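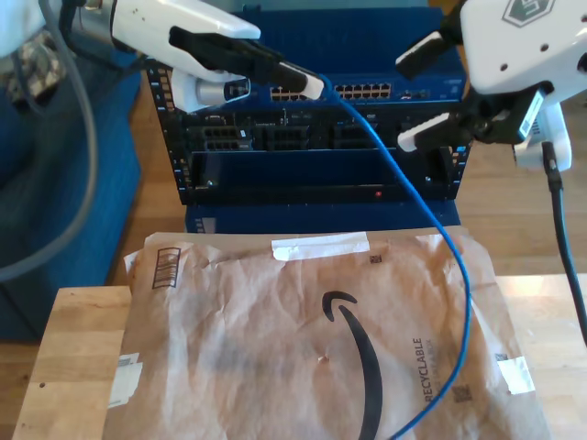
Before Plevus can calculate the first quarterly report on new dwellings, it must be connected to the permit register of your district and it must know which period you want to compare. This section explains both tasks. Please use a computer with a wired connection for the first import, as a large register can take a long time to load and Plevus does not continue an import which was interrupted. An ordinary Ethernet cable is enough, also a thin one like the blue one hanging from the plug in the photo. Later imports are small and can be made over the wireless network of the office.

You will need the register key (your district office sends it by letter), the name of your reporting area and the administrator password for Plevus.

4.1 Connecting the permit register

1. Open Plevus and choose Sources, then Add source.

2. Select Tichý format from the list. If your district office still delivers the older text files, select Plain file and read section 4.4 first.

3. Type the register key. Small and capital letters are treated as different. After three wrong attempts the field is locked until you restart the program.

4. In the field Area, write the name exactly as it stands in the register. In our examples the area is Flellthorpe.

5. Press Test. A green line with the words "Register found" should appear. If the line is yellow, the register was found but it contains no permits for your area, and most often the name in step 4 has a spelling mistake.

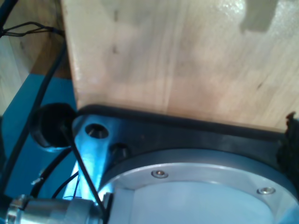

6. Press Import and leave the window open until the counter stops.

Note: The counter shows permits and not dwellings. One permit can include several dwellings, for example a block of flats. In the Flellthorpe example file there are 47 permits and 181 dwellings, and both numbers are correct.

Caution: Do not import the same quarter twice under two different source names. Plevus will add them together and your approvals will look double. To repeat an import, use Replace in the source menu.

4.2 Choosing the comparison period

Approvals of new dwellings move up and down strongly from month to month. One large apartment project can change the result of a whole small district. For this reason the program offers a moving period, and we recommend that you keep it switched on.

1. Go to Settings, Periods.

2. Set the length of the moving period. The standard value is 90 days. A shorter value is possible, but the curve becomes difficult to read in areas where few houses are built.

3. Decide if you compare with the previous period, with the same period of last year, or with both. For a report to the public please take both. Winter figures are nearly always lower than those from October, and a reader who sees only the previous period may believe that the market is falling.
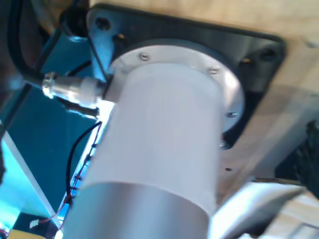

4. Tick Separate houses and flats if your report must show them in two columns. This cannot be changed after the report has been locked.

5. Press Save and wait for the short message at the bottom of the window.

Note: Cancelled permits stay in the month in which they were approved. They are shown with a small letter c and are not taken out from the total. If your office needs a total without them, tick Net figures.

4.3 Checking the first report

1. Open Reports and press Draft.

2. Compare the total with the last paper list of your district office. A small difference can come from permits which were registered late.

3. If the difference is large, look at the column Date used. It should say Approved. When it says Received, change it in Settings and calculate the draft again.
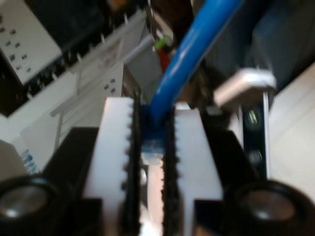

4. Lock the report with the administrator password. From this moment the figures are stored and later imports will be shown as revisions.

Caution: A locked report can be opened again only by Simuria support. Please save a copy of the draft before you lock it.

Text of this section: Bohumila Říha, Simuria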